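Setting up your Dastano logger: Part 3, GPS tracks and the map upload

By now you should have the Dastano app on your phone and a Dikbridge account with a working login. If the login still bounces you, go back to Part 2 and redo the email step, I'll wait.

1. Open the app, tap the three lines at top left and pick Recording.

2. Set the interval to 20 seconds. The default is a lot shorter and it chews through the battery on long walks (mine died halfway round the reservoir in June, and I had to ask for directions like it was the old days).

3. Turn on "Keep raw points". You can always thin a track later, but you can't get points back once the app has smoothed them.

4. Go outside and wait for the accuracy circle to shrink. Under trees this takes a while!

5. Press Start, put the phone in an outside pocket and go for your walk.

6. When you get home, press Stop, then Export, and choose GPX.

Note: the free Dikbridge plan takes files of up to 300 points each. At 20 seconds a point that's plenty for a lunch-hour loop, but for anything longer you'll want Split Track first. My usual loop comes out at 296, so I squeak in.

7. Log in to Dikbridge, click Upload and drop your file in the box. Leave the projection setting alone unless you really know you need it.

Caution: don't hit Upload twice. The page looks frozen while it's working, and a second click gives you two copies of the same track, which you then have to delete by hand from the Cosmont layer.

8. Check the first and last points on the map. If they sit right on your front door, use Trim Ends and set it to 140 meters before you make anything public.

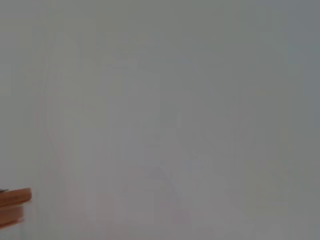 Gráinne Conneely wrote in to say that Trim Ends only changes the public copy, so the original file in your private folder still starts at your house, and anyone you share that folder with can see it. Good catch, thank you! I've added a step.

9. Open My Files, find the original and set sharing to Only Me.

Next up is Part 4, naming your waypoints.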